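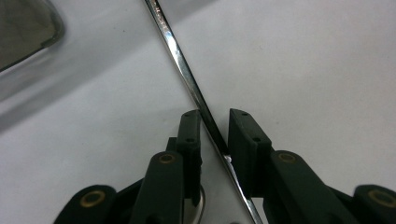

The curtain workshop is at the back of a small shopping street in Prorkden, behind the bakery. Its owner has sewn curtains and blinds for other people's houses for many years, and she agreed to talk with me on the condition that I leave out her name. "Write about the fabric," she told me. "My customers know me already."

We sat at the cutting table at nine in the morning, before the first customer. I asked her what people most often get wrong when they order curtains for the first time.

"The width," she answered at once. "They measure the glass and they think this is finished. But a curtain must have fullness. For a heavy linen I take 2 times the width of the track, and for a sheer I go up to 3. If you take less, it looks like a bedsheet that somebody has hung to dry."

She learned the trade from her aunt in Lemieux, where the winters are long and every second house had a lined curtain on the front door. When she moved, she brought the aunt's shears and a notebook of hem allowances, which she still consults. The notebook is in French, and some pages have lost their colour completely.

Is lining still worth the money? I put this question because my own living room has none. She was patient with me. "On the sunny side, yes, always. The sun eats the fabric. I had a customer with a Warel cotton, a beautiful grey-blue, and after two summers the edge was like paper. With a lining you change the lining, and the good fabric stays."

About prices she is quite open. A pair of full-length curtains for a normal window can come to 1000 dollars with her, and she knows that the large stores ask for much less. She does not criticize them. She has even shortened ready-made curtains from Brerker, the homeware store by the highway, and she says that the stitching was decent – only the hems were too narrow to let the fabric fall well.

"A good hem is heavy," she explained. "I fold it double. Then I ask the customer to hang the curtain for three weeks before I sew the bottom, because linen grows. Some people don't like to wait. I understand it, but I don't sew it earlier."

I wanted to know about washing too. She recommends the vacuum cleaner with a soft brush, once in the month, and water as seldom as possible. Velvet should go to a cleaner who has done velvet before.

Toward the end a man came in with a bag of kitchen curtains over his arm, and she stood up to look at them by the window. He wanted them ready for June. She turned over one corner, rubbed it between her fingers and asked him if he had kept any of the old thread.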